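Packing curved parts so they arrive unmarked
Speaker notes, Darius Kairys, 8 July 2018
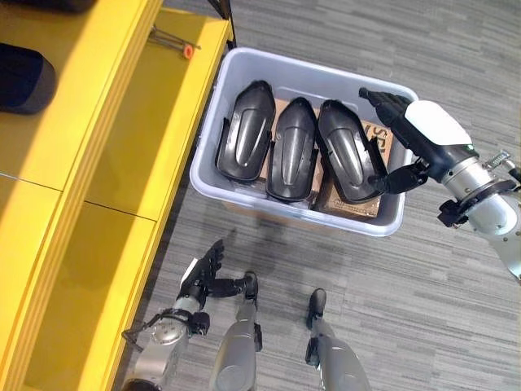 Start with the problem. A glossy curved part has no flat side to rest on. It rocks, it turns, and it rubs on whatever is next to it. At Waltum we had 148 returns for scratches before we looked at the bins themselves.

(Pause. Ask who packs by hand. Usually most of the room.)

Point one - what goes underneath. Flat cardboard boxes under black plastic shells, in a plain white bin. The boxes bring the parts up closer to the rim, so you don't reach as deep. Check that the boxes lie flat. If one is bowed, the shell on top will sit crooked.

Point two - which way they face. Side by side in a row, pointed ends the same way. One shell turned a little is enough to bring its edge toward the next part or the wall. Straighten it before the bin moves. Bo-ram Joo trained the Illira crew on this and it took her 21 minutes, including questions.

Point three - how you pick them up. Hold by the sides. Keep off the ridge down the middle. It catches the light, and a mark there is the first thing a customer sees.

(Pass out the Vrettos sample parts now. Get both of them back.)

Point four - where you do it. Floor packing is fine on carpet if the bin has clear space on the open side. Beside shelving, leave room to get your hand between the bin and the shelf. Put tools on the shelf and keep them out of the bin.

If someone asks about foam: we tried it for two months. It worked, but it cost too much for short trips. Jisier still uses it for long ones.

Last slide is the packing sheet. Leave it up during questions. Copies are on the table by the door.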